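Paewai Recipe Cards

Hi, and thanks for stopping by! Paewai is my collection of 500 handwritten recipe cards, typed up as plain text so people can search them, cook from them, or do whatever they like with them. Most came out of two shoeboxes my aunt kept in Prornmont, and the rest were mailed to me by Sorcha MacRitchie after she saw my first upload (thank you, Sorcha!!).

What you get

One file, cards.csv, with a row per card. The columns are id, title, ingredients, steps, and notes. The notes column is my favorite, full of stuff like "too salty, ask Jean" and "good for funerals." I left all the spelling alone, so expect three kinds of zucchini.

Of the 500 cards, 464 are complete. The others are missing a corner, or a back side, or stop at "bake until" and leave you hanging. Those have partial = yes, so filter them out if they bug you.

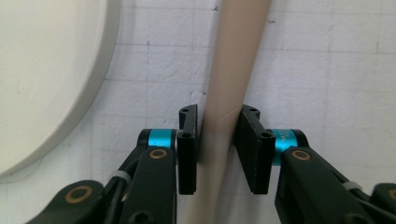
Measurements are a mess and I kept them that way. A "cup" might be a teacup, and there are 5 cards that measure butter in eggs (the size of an egg, I think?). Demetrio Cantero wrote a little script called grudo.py that turns the sane ones into grams. Run it on the file and it adds a grams column, blank wherever it gave up.

Known problems

Card 2055 isn't a typo. My aunt numbered her own cards and skipped around a lot, so please don't open another issue about it! Oven temperatures are all Fahrenheit except for a few near the end that I still need to check.

License

Use it for anything. If you make the plum cake, send me a note.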